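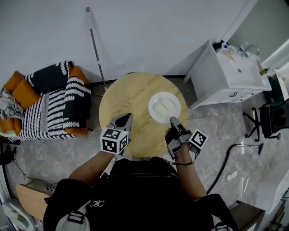
Ledger, Dernside mill, 1782. Third session on the text block, first on the boards.

Picked up where February left off, that is, with the spine lined in something a previous repairer evidently found in a kitchen drawer. It's brown paper tape, the kind you wet, and whoever applied it wet it generously. Under the tape is a layer of animal glue, under the glue is a strip of newspaper, and under the newspaper is the original sewing, which is in better shape than any of its helpers.

Method so far: thick wheat paste brushed on, polyester film over the top, leave 10 minutes, scrape with the bone folder. Repeat until bored. The tape comes up in soft gray rolls like eraser crumbs. The newspaper comes up when it feels like it. I tried methylcellulose on the tail end for comparison and it was slower but cleaner, so I'll use it near the sewing supports and paste everywhere else. Yaneth says use methylcellulose everywhere. Yaneth isn't the one scraping.

Saved the legible bits of newspaper in an envelope. One side is half a corset advertisement, the other is cattle prices. No date on it, of course.

Sewing: five raised supports, cord, double at the head and tail. Thread is intact through most of the block. Gathering 8 is hanging by one stitch and has been for a while, judging by the dirt on its fore edge, which sticks out past its neighbors. Dirt there is the greasy sort. Smoke sponge took off the top layer and then gave up. I stopped when the sponge stopped. The mill clerk's thumbprint is in there and I'd like to leave it. 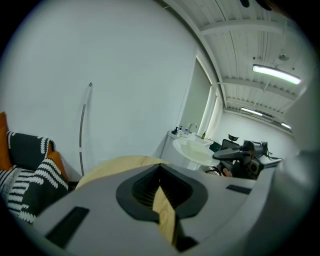
Entered by Jhair Betancur, March 26, 2022, with corrections from Yaneth Montoya in the margin

Boards. The front one is off, the back one is on by habit. Both are oak under the calf, not the pasteboard I put on the estimate, so the estimate is wrong and somebody will have to tell Clarkorham. (Y.M.: "You.") Two old wormholes at the head of the front board, no fresh dust. I bagged it anyway with a sheet of black paper underneath, and will look again next week.

The lacing holes are the real trouble. The front board has split along the grain between the second and third, and someone has filled the gap with what I first took for wax and now think is more of the kitchen-drawer glue. Softened a corner with a damp swab. It smelled exactly as you'd expect. Plan is to clear the split, close it with fish glue and clamp it overnight between blotters and felt, with a shim either side so the clamp doesn't print itself on the leather.

Leather: red rot on the spine and joints, fair elsewhere. I put consolidant on a test patch inside the back turn-in and it darkened more than I liked. Waiting to see if it lightens as it dries. If it doesn't, we go to the Eson paper instead, toned to match, and I lose an afternoon to mixing brown. There are over 27 browns in the sample book already and the ledger is none of them.

Thread order from Chávez arrived, wrong weight again, right invoice. I've kept one reel since it would suit the Clarkorham pamphlets, and boxed the rest to go back. Please don't open the box to see what's in it. It's thread.

Paste: made fresh this morning, a bit lumpy, strained twice. The batch in the fridge with no label on it has been thrown out. If it was yours and it was custard, I'm sorry.

Text, for anyone who cares what the thing actually says: flour out, sacks in, a running quarrel with a carter over broken axles. The carter is charged for the same axle on three separate pages. Iron gall ink, some halo, no drop-out that I can find. No water anywhere near it until I've tested for iron on a blank corner.

To do next:
resew gathering 8 through the old holes, linen, no wax
iron test, strips are in the second drawer
clamp the front board
photograph the spine before the new lining goes on, which I forgot to do before the old one came off
call Clarkorham about the oak (Y.M.: "Still you.")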